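Transponder rental or buy, and scoring loop dropouts at Idley

Forum: Timing, Scoring and Race Control

loopwire
Looking for input before the preseason meeting in January. Idley is a dirt oval, 1,542 feet around at the scoring line radius. We score with Padex transponders and one buried loop. Last season we rented units at the pit window. This year the office wants every weekly racer to own a unit, with rentals kept only for visitors.

Second issue, probably related: dropped passings. In the last feature of the year the decoder logged 277 passings and the hand scorers had more. The missing ones were mostly cars running the top groove. Loop is 54 feet wide and is supposed to reach the wall.

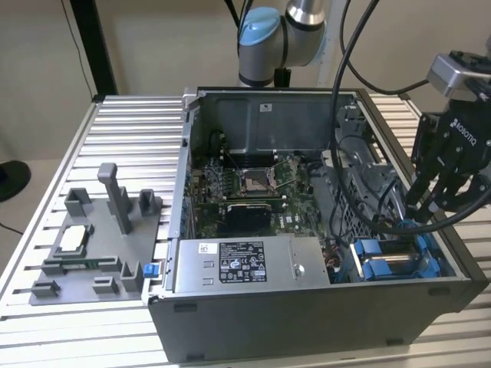

Loop wire was replaced two seasons ago after the grader caught it. Coax run to the tower is the original. Background noise on the decoder reads higher when the track lights are on. I don't have a reading from before the wire was replaced, so I can't say if that is new.

backstretch_bill
Owning versus renting will not fix the top groove. Check where people mount them. Our rule is rear of the right side frame rail, clear view down, no metal or carbon underneath. Half the field zip-ties them wherever there is a gap.

tq_marlow
Disagree in part. Mounting matters, but if it was mounting you would see the same cars missing in every groove. He says it follows the groove. That is loop width or burial depth. If the clay builds up against the wall over a season the wire gets deeper out there and signal drops off. Dig a test hole at the wall and measure.

loopwire
We did pack the top twice last summer. Nobody measured depth after. Will dig when the ground allows.

kquintana
Kátia Quintana here, I score at Jitasik. We went owner-only three seasons back. Points in favor: the number stays tied to the driver, no line at the window, no lost rentals. Points against: dead batteries. A rental gets charged by the track. An owned one gets charged if the driver remembers. Budget for spares and make the rule say who pays when a spare goes out.

On the noise, separate your problems. Run the decoder on battery with the lights off, then lights on, then shore power with the lights on. Write down all three. 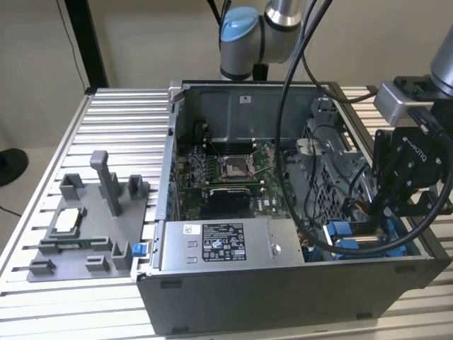

Scoring PC is the other item to rule out. Ours shared an outlet with the tower PA and the noise floor moved every time the announcer keyed up. We ended up pulling the machine and going through it on the bench, on its side with the panel off like that tower on the slotted table, and found nothing wrong with it. It was the outlet. So do the outlet first, it takes five minutes.

backstretch_bill
A PC will not make a decoder miss passings. The decoder stores them itself and the PC only reads them out.

kquintana
Depends on the decoder and how the software is set. An electrically noisy supply on the same circuit can raise the background reading, and weak hits are the first to go. Weak hits are exactly what he has up at the wall.

tq_marlow
Both can be true. I would still dig first.

haoracing
I run a sportsman at Idley, shop is Hao. Nobody has asked the racers. A purchase is real money for a guy who runs six nights a year. Put in a cutoff — under a set number of nights you can rent — and most of the complaints go away.

loopwire
That is on the list for the meeting. Cutoff number not decided.

Update on the power question. Decoder on battery, lights off, then lights on: no change. On shore power with the lights on the reading climbed.

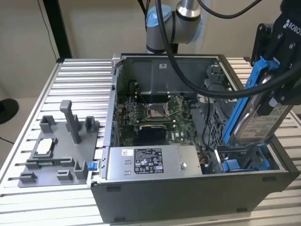 Next step is to move the decoder to its own circuit and keep the PC on the old one. I also want to try a different supply in the PC. Before you order one, read the printed label on the unit, the black one with the white text in a case like this, and match the ratings and the physical size. The spare we have on the shelf is a 600 watt and I have not checked if it fits the case.

backstretch_bill
Fine, I will give you the circuit. I still want to see your mounting rule in writing.

loopwire
Draft says right rear frame rail, clear view down, checked at tech. Same as yours.

tq_marlow
Post the depth when you get the hole dug.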